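Step 4: Dressing the table

Okay, the legs are on and the Biltska is standing up by itself, so now the fun part!

1. Wipe the top with a soft cloth.
2. Put your flowers at a far corner (I like mine out of elbow range).
3. Run your cords down through the round cable hole.

Note: leave 2 inches clear around the hole, or plugs get stuck. 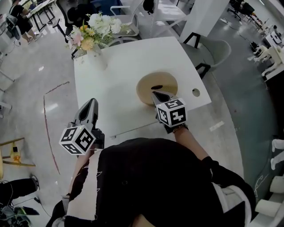
4. Set anything heavy near the middle and give the top a gentle push. If it wobbles, go back and tighten the crossbar.

Caution: please don't sit on it.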